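Orkow Egg Works Open Day: Bring Sensible Shoes

There are 616 parking spots at the Cekano site in Orkow, according to the sign at the gate, and on open day every one of them was available to me. I had left home at an hour normally reserved for airports, on the theory that half the county would want to see where its breakfast comes from. The county had stayed in bed. I parked by the door, felt foolish, and sat in the car with the heater on until they let us in.

Cekano packs eggs. It does not keep hens, a fact that came as a blow to the two children in our group, who had been promised hens. The hens live over in Gorley and send their work down the road by truck. What Orkow has is the grading hall, the packing hall, a long cold store, a tray room and a cafeteria, and the tour visits them in an order that must have made sense to somebody with a floor plan.

Getting dressed

First you get a coat, a hairnet and a pair of blue shoe covers. The coats come in one size, and that size is "choir." Rings and watches go into a little envelope with your name on it. Beards get a net of their own. There was a safety talk, most of which was about the floor, and then we all shuffled through a pair of swinging doors sounding like people walking on potato chips.

The grading hall

I have no complaints about the grading hall. Eggs come in on rollers, spinning slowly on their long axis, and pass over a strip of light so bright that they glow like little paper lanterns. A person in a dark booth watches them go by. Our guide said you learn to see the cracked ones after 3 weeks and then you can't stop seeing them, including at home, including in other people's kitchens.

After the light comes the weighing. Each egg sits on a tiny cradle for less time than it takes to read this, and then gets tipped into the lane for its size. It is very loud. I had assumed eggs would be handled in a kind of hush, with everyone on tiptoe, but the hall sounds like a bowling alley on league night. Very few of them break. I know because I stood there waiting for one to break, long after the group had moved on, and had to be fetched.

The cold store

It's a cold store. They keep eggs in it. We were in there long enough to be told the temperature twice, and the coats, it has to be said, are not lined.

The tray room

The part I had come for was the tray room, and it was given the shortest slot on the schedule. I like packaging. I'm not going to defend this.

Trays are stacked along the wall in towers of 80, sorted by color, and the guide let us handle a few. The old gray molded kind has a nap to it, like a cheap felt hat, and squeaks a little when you twist it. The newer ones from Ellis, the supplier, are smoother and stack tighter, which the packers like, and come apart less easily, which they don't. One stack had jammed together so firmly that a man was working at it with a butter knife. He did not look up.

The colors are a code, and each buyer has one. Gray goes to restaurants, and green goes to the big stores. Pink is for what they call short orders - farm shops, small bakeries, a hotel - and it comes in a size I'd never met, three rows of five. Fifteen eggs. I asked why fifteen. The answer involved the width of a shelf in a shop that has since closed, and the trays have outlived it.

I will say that a brown egg looks very good in pink. The shells that day were closer to peach than brown, all nearly the same shade, and a full tray of them looked like something you'd be given at a wedding and feel bad about eating.

The packing tables

Short orders get a room to themselves next door, with pale tables and much less noise. It was the only place all morning where I could hear the guide without reading her lips. Eggs go in one cup at a time, and a tray isn't finished until every cup is filled, so there is a short stretch near the end when it looks done from across the room and isn't.
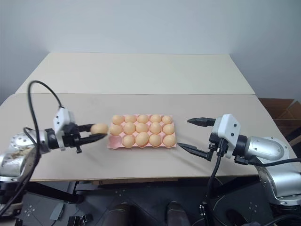 Lunch, and the shop

The cafeteria served omelets. It also served egg salad, deviled eggs and a quiche, and for anyone who had by then seen enough, a banana. I had the omelet. It was fine, a little firm, and came with a paper cup of coffee that I'd rank somewhere below the cold store.

The shop is a table by the exit. You can buy eggs (gray trays only, I asked), a tea towel with a hen on it, and a jigsaw puzzle of 500 pieces showing a great many eggs very close together. I looked at the puzzle for some time. I bought the towel.

If you're thinking of going

The next open day is in December and the tour is free, but you have to book a slot through the Cekano front office. Wear socks you don't mind being seen in, as the shoe covers pull everything down. Children are welcome from school age, though I'd settle the question of hens in the car. Ask for extra time in the tray room. I did, and was told they'd never had the request before, and then the lights went off in there and we were walked to lunch.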